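Progress report: breakfast and brunch at Quintana, through December

Hi all,

You asked for something shorter than last time, and I did try. Most of what follows is about the weekend menu, with the money and the kitchen stuff toward the end so you can skip to it if you want (I know some of you will).

## Where brunch stands

We're now serving brunch both weekend mornings, and the doors open at nine. The first month was rough, I won't pretend otherwise. We had too many egg dishes, all of them landing on the same four burners at the same moment, and tickets were backing up by ten. I cut the menu from 10 plates down to seven and it got better right away! The baked eggs went into the oven where they belong, the omelet is gone (I miss it, a few regulars miss it loudly), and the hash now starts from potatoes we cook the afternoon before.

The seven we kept are the baked eggs with greens, the hash, the buckwheat pancakes, a smoked trout toast, the rice porridge, French toast made from our own day-old loaf, and a salad that I was sure would never sell in the morning. It sells. It has a soft egg on it and a very mustardy dressing, and people order it along with a pastry, I suppose so they can feel okay about the pastry.

The porridge is the one I worry over. I love it, the cooks eat it for staff meal, and it moves maybe a third as fast as anything else. I'd like to keep it through the cold months and look again in spring. If it's still slow I'll put it on as a special when the weather is lousy.

## Pastry

Pastry is the happy part of this report. We moved to the Rillevum flour for everything laminated and the croissants are holding their shape so much better. We did have a bad batch of kouign-amann early on — burnt sugar on the bottoms, raw in the middle — and I threw the whole tray out and cried a little. We dropped the oven temperature and gave them longer, and now they come out the way I wanted them to back when I wrote you the proposal.

We bake 100 pieces for each brunch morning and we've been selling out before noon. I'd love to bake more, but the proofing space won't let me (more on that below). The split at the moment leans heavily toward plain croissants and the cardamom buns. The savory ones, with the leek and the sharp cheese, started slow and then caught on once we moved them to the front of the counter by the register. Go figure.

A couple of you asked about gluten-free. We have an almond cake and a coconut macaroon, both good, neither one safe for anybody with celiac disease in a kitchen this floury, and the little card on the counter says so. I don't want to promise more than that in the space we have.

## Coffee

Stusik is still our roaster and I'm still glad. They switched our house blend in the fall, it got a bit darker than I like, and I asked them to pull it back. They did, no fuss. The drip is back to where it was and it stands up to milk. Refills are free at brunch and will stay free as long as I have any say in it!

What I haven't solved is the line. Coffee and pastry share a register, so a person who wants one bun waits behind a person ordering five lattes. I'd like to try a second register for takeout only, just on weekends, before you all decide whether we need to rebuild the counter. We already own a tablet that could do it.

## The kitchen

The Skandska proofer is the big item. The one we bought used is running, but the door seal is tired and I'm babysitting it with a towel on humid mornings. Your second payment was meant to cover a replacement, and I held off spending it until I could see whether brunch would bring in enough people to justify the bigger model. It has, so I'd like to go ahead with the bigger one. The quote comes in a little over what we budgeted and I can cover the difference out of what we saved on smallwares.

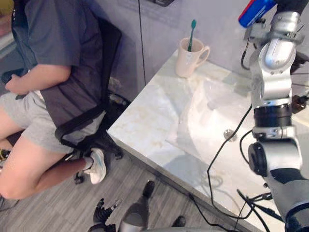
The hood got cleaned, the walk-in got new shelves, and the dish machine is behaving. The drain by the prep sink still smells when it rains. The landlord has been told more than once and I'll keep telling.

## Money, in plain words

Nearly half of our weekend sales now come in before two in the afternoon, which was the whole idea behind the grant. Food cost on brunch is lower than at dinner, mostly thanks to flour and eggs being what they are. Butter is the exception. Butter is awful right now. I put 25 cents... no, scratch that, I've drafted a small raise on the pastry prices and I'm waiting for your okay before I print new cards.

Labor is higher than I told you it would be. I needed an early baker and I was wrong to think we could get by with the dinner pastry cook coming in twice. I fixed the schedule, so from here on it should look steady, just at a higher level than in the proposal. The full sheet is attached.

## What I need from you

- A yes or no on the larger proofer
- An okay on the new pastry prices
- A trial of the takeout register, with no new spending

## Next

I'm testing a lemon and polenta bun for January and a bean dish for people who don't want eggs, with a lot of garlic and some fried bread. The first try was gluey, the second was lovely, and I forgot to write down what I changed, so I'll be making it a third time this week. Come in and eat! Before ten is best if you want a kouign-amann, and I can't hold one back for you, I've already had to say no to my own mother.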